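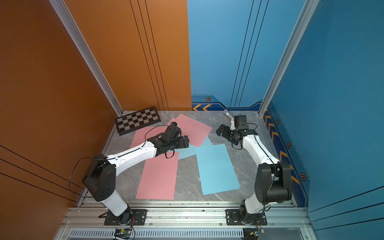

Isla McIver replied: Do the sorting by color on the table first and leave the straightening for later. If you try to do both with each sheet you will be there all evening.

Sorting and stacking large colored paper without creasing it
Posted in Paper & Crafts, August 28, 2021

Flurina Thaler
I have a lot of large colored paper, mostly pink and light blue, that was taken out of its packs and put back in any order. I want it in two clean stacks by color so it can go in a flat drawer. The sheets are thin enough that they bow as soon as I pick them up by the sides, and if I pinch them by one corner I get a little half-moon dent that shows afterward.

What I do now is spread some out on the table, pull out the pink, then pull out the blue. It works, but they slide over each other and the light blue ones hide under the pink. The sheets are also different sizes, so squaring up the stack on one edge leaves the others uneven.

My questions are how to lift a sheet without denting it, whether to stack by size or color first, and whether the drawer needs anything between the colors. The drawer is a Skodberg, the shallow kind, and it closes tightly. The paper is Illura. I don't know the weight, the wrappers are gone.

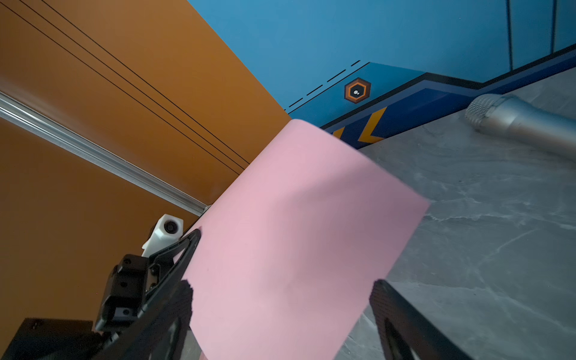 Pink sheet, lifted and bowed

Isla McIver
Adding to my short reply now that I have more time.

The bowing is fine. A slight curve gives a thin sheet some stiffness, and it's easier to carry that way than dead flat. Hold it lightly at two opposite edges, near the middle of each edge, and let it curve. Those half-moon dents come from holding the sheet at one point and letting the weight hang from there. If the sheet is too wide to reach across, slide it to the edge of the table until part of it hangs over, then get a flat hand underneath.

Sort by color first, then by size inside each color. Largest at the bottom. Pick one corner, say back left, and line everything up to that corner. The other two sides will be uneven with mixed sizes and you can leave them like that.

For sheets that are hiding under others, lift the top one clear before you take the next. Don't pull from underneath. On a smooth table it looks like it will slide out easily, and then it catches on a corner and you have a crease across the whole thing. I did that to a good sheet of gray last November and it's still in my scrap box.

Clear the table before you start, too. Anything sitting at the back gets bumped by the far end of a big sheet. 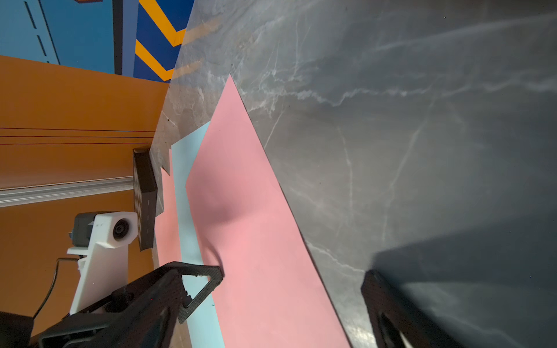 Pink overlapping light blue

boxlid_west
just put them all in the drawer and sort them when you need one. I've got 1,000 sheets in a cupboard and I find what I want

Flurina Thaler
Thanks, but I can't see the colors once the drawer is full, and digging is how they got bent the first time.

Nägeli
I used to work in a print shop where we handled a lot more than this. We would have 2,000 sheets on the bench in a morning. Some of it will carry over to your table.

Wash your hands and dry them properly. Pale blue shows finger marks more than pink does, so I'd do the blue while your hands are clean.

To square up a small batch, hold it loosely upright with the long edge down on the table and tap it, then turn it and tap the short edge. Let it curve a little while you tap or it will flop over. Take 5 sheets at a time with paper that big. With more than that the middle ones stay crooked. It only works if the batch is all one size.

Between the colors, a plain white sheet is enough. We used Sustulum interleaving paper but any clean thin paper will do. Darker pinks can rub off on pale paper if the stack gets pressed, and you say the drawer is tight. I would leave a gap at the top and put the rest somewhere else flat.

If you already have dented sheets, put them under a board with some books on it for 4 days. Soft bends come out. A sharp crease won't, so cut those down and use them small.
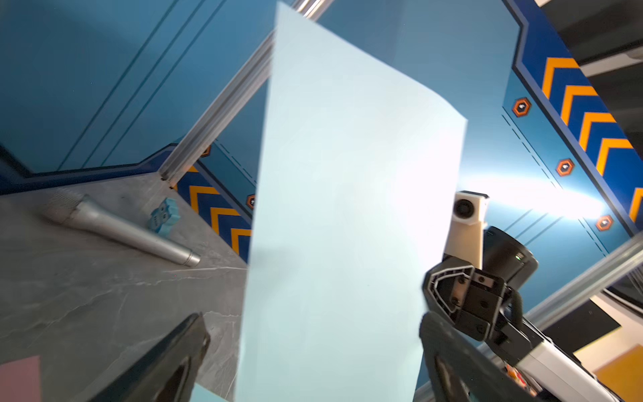 Pale blue sheet held upright

Flurina Thaler
I'll do blue first, then pink, with a white sheet in between. Does it matter which color goes on the bottom?

Nägeli
No. Put the one you use most on top.

Isla McIver
Agreed, unless one color has all the big sheets. Then I'd put that one underneath so the small ones aren't bending the edges of it.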